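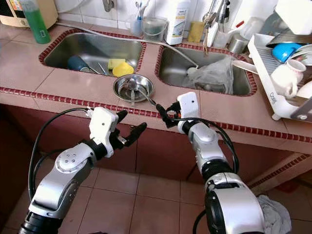
Hi Heikki,

You asked for the short version of where the dishwashing work stands, and you'll get a medium one, because we had a fault and I'd rather you heard it from me than from the log summary.

First the good part. Both arms are running in the kitchen at Keskinen with the new Ollerer grippers, and we're up to 762 recorded runs. Bowls, cups and spoons are in decent shape. The hose is still a pain (it bends differently every single time!) but the right arm can pick it up and bring it over to a bowl, and I'm pretty happy with that.

Now the fault. On Sunday, April 9, 2023, during a two-handed bowl carry, the left gripper reported "closed" when it had stopped short. The controller took its word for it and started the lift. The right arm had a proper hold, the left one didn't, and the bowl swung down and hit the edge of the counter. Steel bowl, so no breakage, and the tile is fine too. What bothers me more is that the right arm kept going for four seconds before I got to the stop button. The force limit should have caught that and it didn't.

I went back through the logs and found eight more false closes, all on the left side, all small enough that we'd missed them. So it's nine in total. Satumach looked at the data and thinks the finger position sensor drifts after a long session. They're sending a replacement, no charge.

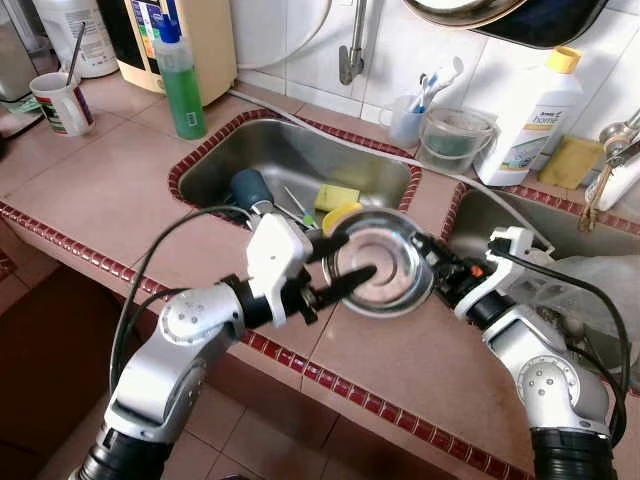
Two-handed bowl carry over the left sink, one gripper on each side of the rim.

Until the new sensor is in, we're doing the carry at half speed, with a second person standing at the stop button. I also changed the lift check so both grippers have to agree with the motor current before anything leaves the counter. It makes the whole thing slower, sorry, and you'll see that in the run numbers.

Money: the part costs us nothing, but I do want to move some of the travel budget over to Besolari for a faster force-limit board. Could you let me know if that's okay? The August demo still looks doable to me, though I'd leave the hose out of it for now.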